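Ticket 710 — Arm stops short when clearing the table
Status: open, waiting on customer
Product: Selberg tabletop arm, two-finger gripper
Opened by: Wing-yan Ng
Handled by: Imtiaz Munasinghe, Redero support

Wing-yan Ng wrote:

Hello all, and thank you for being so patient with me on the phone before Christmas. I did promise I would write it all down properly, so please forgive the length.

We have had the arm since December and my hope was a modest one. I wanted it to clear the table after my father's lunch, put the lighter things in the tray and leave the plates for me. Cups it manages rather well, and he has taken to thanking it. Anything that lies on its side is another matter. The arm goes over, opens its fingers, comes down a little way and then simply stays there. After 60 seconds the panel shows "no grasp found" and it goes back to its resting place.

I have wiped the table, drawn the curtains, opened them again and restarted everything twice. My brother-in-law says a machine that can't pick up a pepper mill has no business in a kitchen, but I'm fonder of it than he is and would like to give it a fair chance!

Imtiaz Munasinghe replied:

Dear Wing-yan, please never apologise for length, it saves us a good deal of guessing. I'm glad to hear your father is on good terms with it.

I read your message twice over a cup of tea and then had a look at what the gripper camera saw on one of the stopped runs. The fingers are wide open with nothing between them, and there is a grey cylinder lying on its side well over to the right, only its rounded end showing. The table and the wall behind it are both very pale. 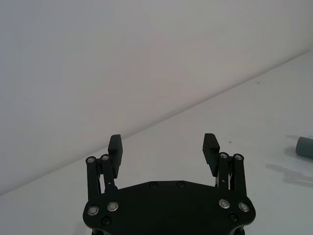

My first thought is the approach. The planner likes to have the whole of an object in view before it commits, and if it only gets one end it can't work out which way the thing is lying. A standing cup looks much the same from every side, so you would hardly notice the trouble there. Could you try two things for me, in this order?

Under Settings, then Approach, change "Look once" to "Look twice". It makes the arm slower, I'm afraid.

Then run the table calibration again with the dark mat that came in the box, and take the mat away before the next meal.

Wing-yan Ng wrote:

Both done, and some progress to report. It picked up the pepper mill on the second go and put it in the tray, very gently. The salt it still won't touch. It also took so long over the spoons that my father finished the clearing himself — which he enjoyed, so I can't complain too loudly.

Imtiaz Munasinghe replied:

That is good news about the mill. Spoons are hard, and I would rather say so plainly than have you spend your evenings on them. Thin, shiny things lying flat are beyond this model for now, and I'd leave them off its list. For the salt, please send me the run log when you have a moment. Szu-yu Lai on our grasping side has offered to go through it with me.

Note added 2020-01-15: log requested, ticket kept open.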